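Working group on good practice for robot cells
Minutes of the September meeting, Datby site, small meeting room. Start 14.00.

Chair: Ásdís Grímsdóttir
Present: members from Datby, Ilport and Hviid. Clutenex sent comments in writing.

1. Previous minutes
Agreed, with one change. Item 3 said the checklist had been "adopted". It had been circulated. The chair asked that we stop using the first word for the second thing.

2. Draft 4 of the simulation rule
Ilport presented the draft. It would let a site sign off a pick-and-place task for a shared bench after 429 clean runs in simulation, with no supervised trial on the real arm.

The chair asked where 429 came from. Ilport said it was the number of runs they had done when the report fell due. The chair said that was a deadline and asked for it to be minuted as such.

Hviid said the figure might still be reasonable if the runs differed enough from each other. Ilport confirmed that nearly all of them used the same starting layout. The letter cube task was put up on the screen.

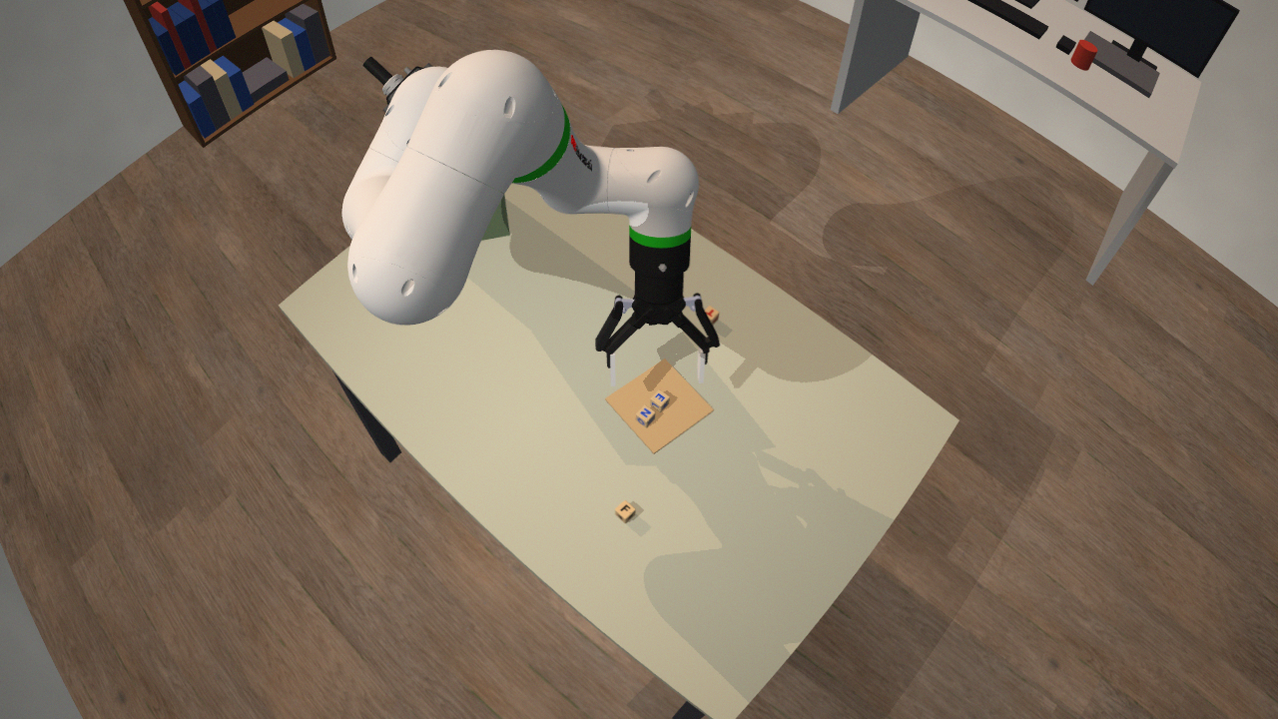 Fig. 1. Letter cube task in simulation, gripper open over the board, cubes E and N on it.

Datby pointed to the F cube on the bare tabletop and the cube beside the gripper finger, and asked whether the draft says anything about pieces that are off the board. It does not. Clause 3 covers "the work area" and never says where the work area stops. Ilport took it to mean the board, Hviid the whole table. Clutenex, in their written comments, had read it as the reach of the arm.

There was some discussion of shadows. Ilport felt that having them in the simulation showed the lighting had been taken seriously. The chair said good shadows were pleasant to look at and told her nothing about how hard the fingers close. Hviid asked for the grip force settings. These were not to hand.

3. Wording on people near the bench
The draft says staff should keep "a sensible distance". Three members disliked this. Hviid suggested 54 cm, taken from an older site rule. The chair asked what the older rule was based on and got no reply. Left open – no figure goes in without a source next to it.

4. Clutenex comments
Clutenex want the label "simulation approved" for use on cell doors. Not supported. Datby said an operator would read the second word and skip the first.

Actions
Ilport: rewrite clause 3 with a drawing of the work area; supply grip force settings.
Hviid: find the origin of the distance figure, or withdraw it.
Datby: propose a minimum number of supervised runs on the real arm, with reasons.
Chair: reply to Clutenex.

Draft 4 not approved. Closed 15.40.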